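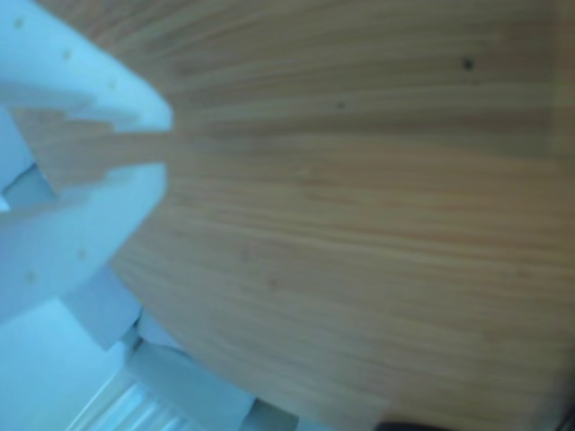 Saving money on a small paycheck is mostly a matter of habit, according to the woman who has run a household budgeting class in Partington for the past 21 years. She did not want her name used, partly because former students still stop her in the grocery store to talk about their debts. We met in February, at an hour when she would normally be getting ready for her evening group. She likes to teach at a big round wooden table, where husbands and wives can't sit at opposite ends and avoid looking at each other's bank statements.

She came to the subject through her own trouble. In her late twenties she was working the counter at Kernow, a dry cleaner that has since closed, and she was behind on everything.

"I had the car, I had two store cards, and I owed my sister," she said. "I was paid every other week and by the second week I was buying gas five dollars at a time. I thought I was poor. Well, I was poor. But I was also careless, and I couldn't tell you which part was which."

What changed was a repair bill for 900 dollars. The transmission went out and she had no way to pay for it. She took the bus for most of a year. During that year she wrote down every purchase in a school notebook, at first out of anger.

"I wanted to prove to myself that it wasn't my fault," she said. "I thought I'd write it all down and see that the rent was too high and the pay was too low, and that would be the end of it. And the rent was too high. The pay was too low. That was all in there. But there was other stuff in there too."

She would not say exactly what the other stuff was, except that a fair amount of it was lunch.

I asked her whether she thinks people are responsible for being short of money. She has been asked this before and does not much like the question.

"People want me to say yes or they want me to say no," she said. "I've had students who did everything right and got sick. I've had students who made twice what I make and couldn't keep a dollar. If you come to my class I don't ask how you got there. I ask what's due this month."

The class runs for eight weeks. The first meeting is spent on income only. Students write down what comes in, after taxes, and on what date. She says this takes longer than people expect. Many of them know their hourly rate but have never worked out what they bring home in a month, and those with changing schedules tend to write down their best month.

"I make them use the worst one," she said. "Use the worst one and then when a good one comes you've got something left over. Everybody argues with me about that."

The second and third meetings are for bills. Students bring them in, opened or unopened. She keeps a letter opener in her bag. There is no talk about saving until the fourth week, and some people quit before then.

"They come in wanting to hear about investing," she said. "They've seen somebody on a video. I tell them we'll get to it, and some of them don't want to wait. One fellow told me I think small. I do think small. If you owe the electric company, small is where you are."

She is firm on a few things. She thinks a person should have a little cash put aside before paying extra on any debt, even if the arithmetic says otherwise, so that a flat tire doesn't go straight back onto the card. She thinks couples should each have an amount, however small, that they don't have to explain. She doesn't believe in cutting out every pleasure.

"I've watched people do that," she said. "They give up coffee, they give up the movies, they eat rice for a month. Then they go out and buy a television. You can keep the coffee. Just write it down."

She is less sure about children and money. She raised 2 sons and tried to teach them the way she teaches her class. One of them, now in his thirties, works in the warehouse at Trikon and has paid off his truck. The other one borrows from his brother.

"Same kitchen, same mother, same notebook," she said. "I don't know what to tell you. I used to think I'd figured out how it worked, and then I had that one."

When parents ask her for advice she suggests letting children see the bills, without making a drama out of it. Her own parents never spoke about money in front of her. She knew there wasn't much of it from the way her mother closed the bedroom door before making phone calls.

"I grew up thinking money was something you got in trouble for," she said. "So when I was grown and a bill came, I put it in a drawer. I did that for years. I think if I'd seen my mother sit down and pay one, just an ordinary one, I might have done better."

I asked about luck. Her own share of it, she said, was a supervisor's job at Roka, the laundry supply company, which she got the year after the car broke down. It paid better and had regular hours. She doubts she would have cleared her debts as fast without it.

"I always say that in class," she said. "I don't want anybody thinking I did it with a notebook. I did it with a notebook and a raise. But I'd had raises before, and they went wherever the rest of it went."

She finished paying her sister back before she finished paying the cards, which was the wrong order if you go by interest. Her sister had never asked for it. They had stopped having dinner together during those years, and neither of them had said why.

"I took her the last of it in an envelope," she said. "She counted it in front of me, and then she asked if I wanted to stay and eat."

She still keeps a notebook. She has tried doing it on her phone and found that she stopped looking at it after a week or so — the students who are younger do fine with their phones, and she lets them use whatever they like. Her current notebook has a green cover. The most recent entry when we spoke was for stamps.

The next class begins in the spring. There is no charge, and students are asked to bring a pencil and their last two pay stubs.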